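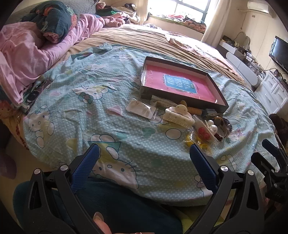 Seasonal Room Attendants — Greltoston Residence, Rivholm

Greltoston Residence invites applications for 11 seasonal positions in its room care department. The residence houses long-stay guests and students in 91 furnished bedrooms, many of them occupied while work is carried out.

Duties include making beds, folding blankets and comforters, sorting clothing, and returning small personal articles such as hair clips, hair ties, beads and packaged accessories to their boxes. Attendants also wipe down windowsills and report faults in air conditioners to the maintenance desk. Guests' belongings must be handled with care and may not be discarded without written consent.

Applicants must be at least 18 and able to work on their feet for a full shift. Previous housekeeping experience is welcome — training is given in the first week of March. Shifts begin at 8:30 a.m.

Applications should be addressed to Anum Shaikh, Room Care Office, 1666 Fornville Road, Rivholm. Please include a one-page résumé and the names of two references. Questions about shifts may be directed to Marius Enache at the same office.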